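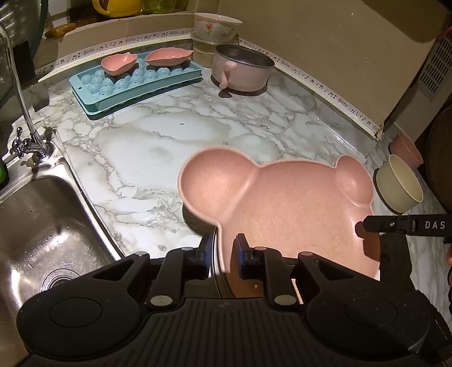 Gripper closed on the rim of a divided plate, kitchen counter.

About Salia

Salia is a shared workshop for people who build robot hardware at home and need a second bench, a drill press and someone to check their wiring. We started in April with one workbench and a borrowed lathe. There are now 7 benches, and the lathe is ours.

The main project is a hand-held two-finger gripper for household objects. The work is split between the workshop, where parts are made and assembled, and members' kitchens, where the tool is used on dishes, cups and whatever else is near the sink. A kitchen counter is a harder place to work than a test bench. Objects sit close together, the surfaces reflect, and many of the things worth picking up have thin rims, rounded edges and no flat side to grip.

What we build

Dudadia is the gripper project. The design goals were fixed early and have changed little:

Two fingers, parallel closing, replaceable without taking the body apart.
Body narrow enough to reach behind a faucet.
All fasteners reachable with one hex key and one screwdriver.
Total parts cost under 200 dollars, camera not included.

The last goal was missed on the first two builds and met on the third. Most of the savings came from dropping a machined finger carrier and printing it instead. The printed carrier flexes more under side load. For plates and bowls this is acceptable. For a full saucepan it is not, and we do not rate the tool for one.

Wynne is the finger test rig. It closes a pair of fingers on a steel bar, holds for a set time, opens and repeats. Each new finger design runs 100 cycles before it goes on a gripper. The longest run so far is 3,790 cycles, stopped when the return spring broke. The fingers were still in tolerance. The spring has been replaced with a heavier one and the mount moved 7 mm outward to clear it.

Flikix is the logging software. It records finger position against time and writes plain text files. It has no graphical interface and none is planned.

How a build goes

A member brings a problem, usually a specific object that slips or tips. Shallow plates are the common case. Gripped at the near rim, the weight sits well forward of the fingers and the plate wants to rotate downward. More closing force helps up to a point, then the rim starts to ride out of the contact area. A wider contact patch does more, but a wide finger will not fit between two stacked dishes. Current fingers are a compromise between the two, and the drawing is at revision F.

Changes are made one at a time. A finger with a new shape keeps the old surface material, and a new material goes on the old shape. This is slow. It has also saved us from several wrong conclusions, the worst of which was a month spent improving a pad that was slipping only because the finger behind it was twisted.

Every revision gets a sheet with the drawing number, print settings, test result and the name of the person who signed it off. Sheets are kept in a binder by the door and scanned when somebody remembers.

People

Eirini Rallis: mechanical design, drawings, revision control.
Jhonatan Tello: electronics and wiring. Holds the spare keys.
Jhosep Correa: Flikix, data storage.
Gilberto Palomino: 3D printing, finger materials, test rig.
Eliécer Castaño: workshop safety, tool training, purchasing.

None of us does this full time. Replies to email can take a week.

Using the workshop

Bench space is open to members. Non-members can book a bench for a single visit if a member is present. The lathe and the drill press require a short training session with Eliécer before first use, including for people who have used such machines elsewhere. Printers may be left running overnight only if the job is written on the board with a name and phone number.

Bring your own safety glasses. Filament is charged by weight at cost. Resin printing is not available, as the room does not have the ventilation for it.

Drawings for the current fingers and carrier are free to copy for personal builds. Please keep the revision letter on any copy you pass on. Older revisions are available on request, except revision C, which has a wrong hole spacing and should not be printed.

Page last updated 2019-08-26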